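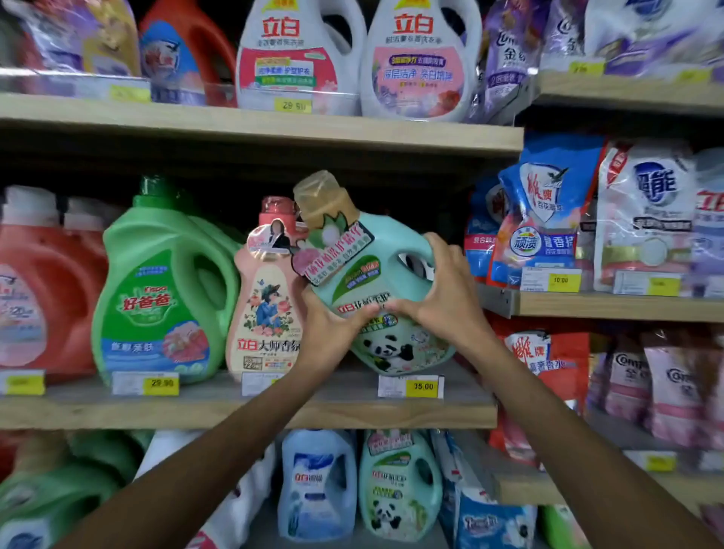

Siamak Nazari
List moderator, Noltilcombe Choir
10/26/18

Hi all,

Gwen wrote:
> Can someone remind me which edition of the Gebreyes we're singing from?
> Mine has 22 pages and the alto line on the last one looks nothing like
> what we did at rehearsal. Also, are we still wearing the burgundy?

Good catch, Gwen! You've got the old printing. We want the newer one with the grey cover, and I've got 17 spare copies in the trunk of my car (they've been there since June, so forgive the curled corners). If yours has a repeat sign at bar 30, it's the old one - bring it along anyway and I'll swap it.

And yes, burgundy. I know a few of you were hoping for black, but we voted, and I'm not going through that again. Please wash your own this time and go easy on the hot water, my sleeves are now somewhere near my elbows.

Parking at Sivholm Hall is round the back, off the laneway. The gate code is 1162, then the green button, then a good shove. Kerkura Strings will be tuning in the side room from six, so come through the kitchen if you're early and keep the chatter down (tenors, I love you, but you know).

Oh, and whoever left a blue thermos on the piano, it's in my office. Smells like it had soup in it.

Cheers,
Siamak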